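Home Products Grippers Spare Parts Service Notes Contact

Loline Finger Pads, Revision 4

If you run a pair of Loline arms on painted boards and furniture panels, you probably know why we redesigned these. We're really pleased with how they came out, and we'd like to tell you the whole story, including the part where we got it wrong.

The old pads were hard and smooth, and they gripped beautifully on clean stock. Then in September the Prulia workshop called us. One of their arms had let go of a painted board halfway through a lift, with the second arm already moving in to take the other end. The board dropped onto the bench and slid to the floor. The operator was outside the marked area, so there were no injuries, but it was a heavy thing to come down that close to a walkway.

Thodoris Papadakis drove out on Tuesday with a spare set of fingers and a force gauge, and spent the day gripping the same board over and over. The controller was reporting a good hold every time. It did that because the fingers had closed to the right width and stopped, and our software took that as proof. Meanwhile paint dust was packing onto the pad face and the real holding force had fallen by roughly 40 percent! 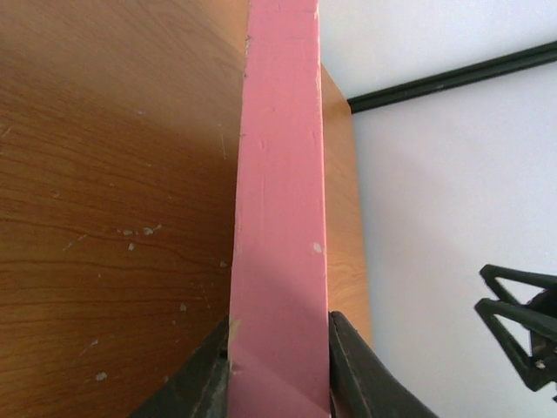

Painted edges are hard work for any gripper. The coating chips, the dust travels, and a narrow face gives the fingers very little to correct against if the board starts to turn. We had tested on bare wood and on laminate (lots of it) and never long enough on paint. That one is on us.

So, what's different:

The pad face now has shallow channels, so dust has somewhere to go between wipes. The rubber is softer and sits in a replaceable insert held by one screw. Best of all, and this is the bit we keep showing visitors, there's a slip check. After closing, the fingers make a tiny test pull before the lift begins. If the board creeps, the arm stays put and the second arm gets a hold signal too. On the old version the two arms didn't share that signal, so the partner kept coming.

Ordering and fitting

Part number 2615, sold as a set for one arm. Fits all Loline wrists with the Kneževič quick plate. You'll need the matching controller update, free to download. Please don't run the new pads on the old software, as the slip check won't be there and the softer rubber closes to a different width.

Wipe the faces with a dry cloth every 6 hours of running, more often on chalky paint. Swap the inserts when the channels are hard to see.

Still using the original pads? Stop two-arm lifts of painted stock until you've changed them. Single-arm work on clean panels can carry on at reduced speed. Send us your serial number and we'll exchange the old set at no charge.

3 comments | Share

Loline Grippers, Hirkirham | Contact the service desk | All rights reserved | Back to top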